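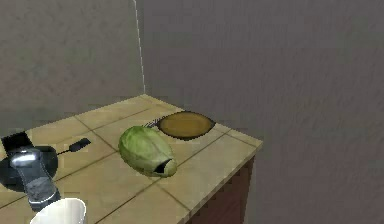
Taking a group to a robot lab open day - what do they get to see?

I run a cooking club for grown-ups at our community center and we've been offered places at the Prandeo open day in August. The invite says there'll be a "simulated kitchen demonstration" and a short talk, and that's pretty much all it says! I have a few questions before I sign everybody up.

Is it an actual kitchen with an actual robot cooking things, or are we going to be looking at a screen the whole time? My folks like food, they are not computer people. Also is it worth the drive (136 miles each way for us, so it's a whole day), and can you ask questions or do they just herd you through? A couple of my members can't stand for long so anything about seating would help too.

Thanks in advance!
Remedios Lumanlan

2 answers

I went last year with my brother-in-law and I'd say go, but tell your group what they're in for. The kitchen part is on a screen. It's a computer kitchen, tiled countertop and gray walls, with a frying pan and a head of lettuce and a brown dish lying on it, and the robot's gripper hanging over the pan. When I first saw it I thought oh no, we drove all this way for a video game. Then the woman running it started talking and I got pretty into it.

She had us guess which thing would be hardest for the robot to pick up. Everybody in my group shouted lettuce! She said that depends on what you ask it to do, and that a pan can be plenty of trouble too, what with the weight all being at one end and the handle sticking out. Then she let people from the crowd call out jobs for it and she'd type them in. Some went fine and some were a mess (mine was a mess). She was very good-humored about it and ran the bad ones again so we could watch where the fingers went wrong. I liked that a lot more than the polished talk afterward, which had too many charts for me.

They do have a real arm too, in the second room, behind a clear screen. Ours was only moving blocks from one tray to another. No food. You get 5 or 6 minutes in there and then they want you out for the next group, so if anybody has a burning question, ask it in the kitchen demo, where they've got time.

Seating: there were benches in the demo room but not enough for everyone, and none at all by the arm. I'd call ahead. The person on the phone was nice when I called about parking.

For a cooking crowd I think the fun is in hearing how many little steps there are in stuff you do without thinking. My brother-in-law went home and narrated himself making an omelet for a week - "approach the pan, grasp the handle" - and my sister was ready to throw him out. Is it worth 136 miles? For me it would be if you stop somewhere decent for lunch, since the snack table was chips and warm soda. Get the morning slot if they offer you one. By 4 the line was out the door and they were cutting the demo short.

Wadeck does one too and it's free. I haven't been to the Prandeo one. My neighbor said parking was bad.

Related questions
Is the Ashour factory tour OK for someone who uses a walker?
Suma science night - do you need to book?
Best day trips for a club of mixed ages
How do I get a group rate on a charter bus?

Contact us | Terms of use | Copyright belongs to the individual posters | Back to top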